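Why I Still Write My Letters by Hand

My neighbour Bernadette Mallet laughed when she saw me buying stamps. She said, "You have a telephone, no?" I have one. But every month I still write two letters on paper, and I want to explain why I think more people should do it.

I came to Tridville eleven years ago. In the country where I grew up, my mother had a drawer for letters, and when it was full she tied them with kitchen string and started again. I did not understand her then. When I moved, she began to write to me, and now I have a drawer too.

People tell me a message is faster, and of course this is true. My cousin Anatole sends me messages all day long, and I am happy to get them. But I could not tell you what he wrote to me last January. The letter my mother sent in the same month I know almost by heart. She described the neighbour's new fence with so much anger that I laughed alone in my kitchen.

A letter is slow to make, and I believe the reader feels this. When I sit down with the pen, I cannot erase easily, so I think before I begin the sentence. For a person like me, who learned English as an adult, this is very good practice. On the telephone the machine corrects my spelling and I learn nothing. On paper I must go and get the dictionary.
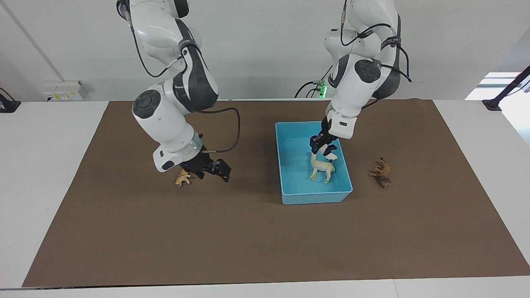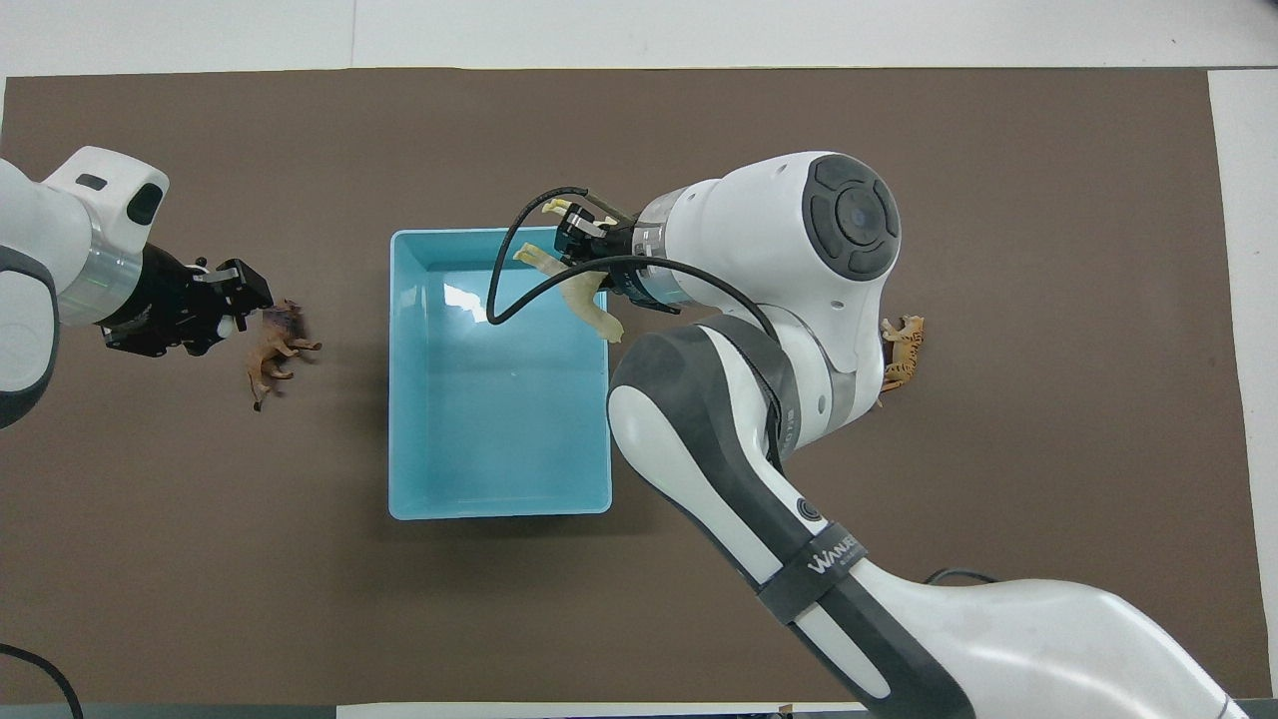
There is also the question of cost. A stamp is not cheap any more, and Gaspard Royer, who writes to his brother overseas, complained to me that he could buy a good loaf of bread for the same money. I understand him. Still, I have noticed that we pay for many small things each month without any complaint, and most of them give us less pleasure than an envelope with our own name on it.

I do not want to be unfair to the other side. Some people have pain in their hands, and some have family in places where the mail does not arrive. For them the telephone is a gift. My own aunt is 80 and she prefers a call, so I call her. I would not force her to read my handwriting, which my teachers never praised.

But if you are able, please try it once. Choose a person who does not expect it. Write one page about ordinary things, the weather, your soup, the colour of the trees on your street. Do not apologize for the mistakes. I wrote such a page to Jericho Quiambao, an old friend from my first job, and ten days later his answer came, four pages with drawings of his garden in the corners. I have to reply to him this week, and I am out of envelopes again.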